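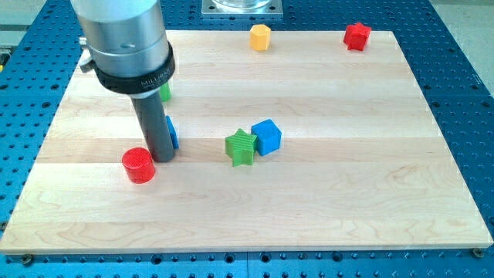 Stirkitz wrote in to ask if I could please put my fall walk-through of the cabin back up, with the comments left in this time, and wanted to know whether I still bother with the crawl space if the summer was dry. Yes! Every year. Dry summers are when the mice move in.

So, the Dravodthorpe cabin, closing-up inspection, same order as always (outside first while there's light, then upstairs, then down). I start at 8 and hope to be eating a sandwich by noon. My marks are OK, FIX or WATCH.

OUTSIDE

Roof, from the ladder - OK. One shingle has a curled corner on the lake side but it was like that last year and hasn't changed.

Gutters - FIX, done same day. Packed solid with pine needles over the porch. I filled two buckets and found a tennis ball.

Chimney cap and screen - OK.

Porch steps - FIX. Second step from the bottom rocks when you stand on the left end. I put a screw in it for now. It needs a new tread in spring, and I'd like to do the handrail at the same time because it's giving me splinters.

Propane tank, valve and line - OK. Soapy water on every fitting, no bubbles. Gauge reads 31 percent, so a fill before December would be smart.

Outside faucets - OK. Shut off, drained, left open.

UPSTAIRS

Smoke alarms - FIX. The one in the back bedroom was chirping when I walked in, and who knows how long it had been doing that to the empty house. New batteries in all of them. The hallway one is stamped with a date 11 years back, so the whole unit got replaced. If you take one thing from this page, go look at the date on yours, I'd been swapping batteries in that dead old thing like a fool.

Windows - OK, except the bathroom one, which is WATCH. Paint is bubbling at the bottom corner and it felt a little soft when I poked it.

Attic hatch - OK. Insulation looked flat and even, no droppings.

DOWNSTAIRS

Wood stove, door gasket - WATCH. It still holds a dollar bill all the way around but only just at the hinge side. Jääskeläinen (the stove shop out on the county road) quoted me for the rope and the cement and I'll do it myself.

Carbon monoxide alarm - OK. Pressed the button, regretted standing so close.

Fire extinguisher, kitchen - OK. Needle in the green. I moved it away from the range to the wall by the door, where I can get to it if the range is the problem.

Water heater - OK. Off and drained. Anode rod is next year's headache.

Crawl space - FIX. Gap where the pipe comes in, stuffed with steel wool and sealed over. Three old nests behind the stairs, all swept out. Wear the mask.

Electrical panel - OK. I finally relabeled it! Breaker 9 used to say "misc."

Water meter - 767 at shutoff, same reading an hour later, so no leaks.

COMMENTS

Stodus: Do you pour antifreeze in the traps or just blow the lines out?

Both. Pink RV stuff in the sinks, shower and toilet - I skipped the shower one year and paid for it.

Stirkitz: Thanks for putting this back. My crawl space has a dirt floor, would you lay plastic?

I would, and run it up the walls a few inches. Get the thick kind, the thin stuff tears the first time you crawl over it.

Stodus: What do you do about the fridge?

Unplugged, wiped out, door propped open with a wooden spoon.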